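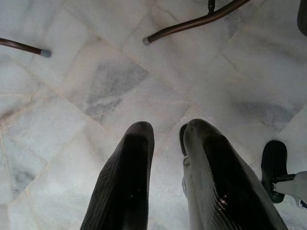

Annelore Hamann

Section 2. Setting Up and Recording Change Orders

Use this section when the scope, price or schedule of a signed contract changes after work has started. It covers setting up the change order log in Mivunel, entering a request, and getting it approved. Billing for approved changes is covered in the section on pay applications.

Before you start

You need a project with a signed base contract already entered. If the contract is still marked Draft, the Changes tab is grayed out. You also need the Project Manager role or higher. Field users can enter a request but can't price it or send it out.

Set up the log

1. Open the project and select Changes, then Log Settings.
2. Enter a prefix for the numbering. Most offices use the job number. On the Drilcombe job used in these instructions, the prefix is 535.
3. Under Approvers, add one person for the owner and one for the contractor. On the Drilcombe job these are Zinhle Ntuli (owner) and Bongani Molefe (contractor).
4. Enter the notice period from your contract, in calendar days. If the contract gives working days, check the Working Days box first.
5. Enter the field limit. A superintendent can sign for changes up to this amount on site. The limit starts at $2000. Set it to zero if your contract requires the owner's signature on everything.
6. Select Save.

Note: The prefix can't be edited after the first request has been saved. To correct it, close the log and open a new one.
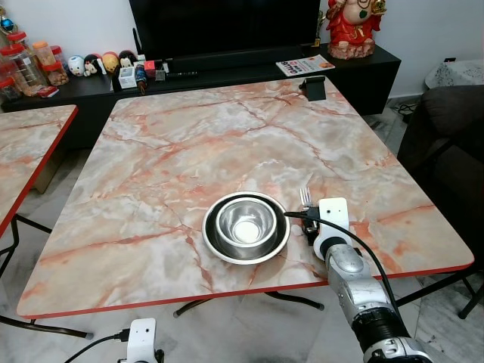
Fork held upright beside a steel dish and bowl.

Enter a request

1. Select New Request.
2. Choose a reason from the list: Owner Request, Site Condition, Design Error, Code Requirement or Other. If you choose Other, the description field becomes required.
3. Describe the change in plain terms. Name the drawing sheet or spec section it affects.
4. Enter the date the change was first raised, which may be earlier than today. Mivunel counts the notice period from this date.
5. Add cost lines for labor, materials, equipment and subcontractors. Enter credits as negative amounts.
6. Enter overhead and profit as a percentage. Check the contract for a cap, and check whether the cap applies to subcontractor lines as well.
7. Enter the days added to the schedule. If there are none, enter 0. A blank field is treated as "not yet known," and the request can't be sent.
8. Attach quotes and field tickets. Each file can be up to 100 MB.

Caution: Saving a request does not give notice under your contract. Notice is given only when the request is sent, and some contracts also call for a paper copy by certified mail.

Send it for approval

Open the request and select Send. Both approvers get an email with a link. The status changes to Pending and the cost lines are locked. To change a price while the request is pending, select Recall, make the edit, and send it again. The recalled version

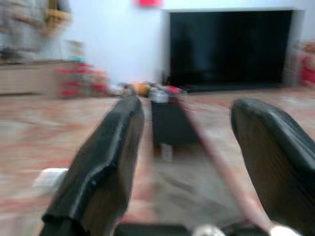 stays in the history with its original date, so there is a record of what was first submitted.

When both approvers have signed, the status changes to Approved and the contract sum is updated. If one declines, the status changes to Disputed. The sum stays as it was, and the request moves to the Open Items list.

Note: If the owner directs you to go ahead before the price is settled, use New Directive. A directive tracks time and materials day by day and can be converted to a change order later.

If a request is stuck on Pending

Check that both approvers have opened the email link at least once. Approvers added after the request was sent don't receive it, so recall it and send again.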